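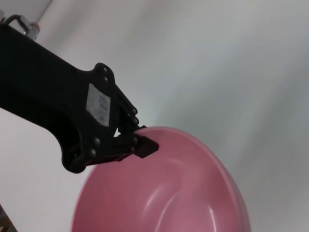 Mereana Te Moana read our first draft and wrote in the margin that a success rate means very little until we say what would have counted as a failure. She was right, and most of this section has been rewritten as a result.

The Gakex method claims that a wrist camera view is enough to judge whether a rim grasp will hold. Its write-up gives one headline score and very little on how attempts were labelled. Our project, run under the name Brulludance, tried to repeat the result on bowls, with the gripper closing on the upper rim.

We collected 600 attempts for training and kept the test bowls separate. Trinidad Tolentino and I labelled every attempt independently, working from the wrist view alone. A hold was defined as the bowl staying between the fingers for 3 seconds after the lift. We had no force sensor, so a grasp that was slowly slipping at the cut-off went down as a hold. I don't think that's a small problem.

Results

The trained model beat our baseline, which simply predicts "hold" every time. It did so by a margin I would not want to defend in front of a statistician. When we retrained with a different random seed the order of the two flipped on the glossy bowls. We ran only 2 seeds, as the lab machine was booked out for most of January, and that is too few to say anything firm about variance.

Colour is the other worry. Most of our bowls were photographed against the same pale wall, and a model can learn a lot from a strong outline on a plain background. The Hinds group reported a similar drop when they moved their setup to a cluttered bench, though their gripper has wider pads and the comparison is loose. We didn't get to a cluttered condition.

Wekum, the labelling tool we used, also defaults to the previous answer when you skip ahead. We found this late. I rechecked my own labels but we never redid the full double pass.

What we would change

A fresh set of 1000 attempts with varied backgrounds, a longer hold time and a slip category would be a fairer test. Until somebody does that, I'd treat the Gakex claim as unconfirmed on bowls, and our own number as weaker than it looks in the table.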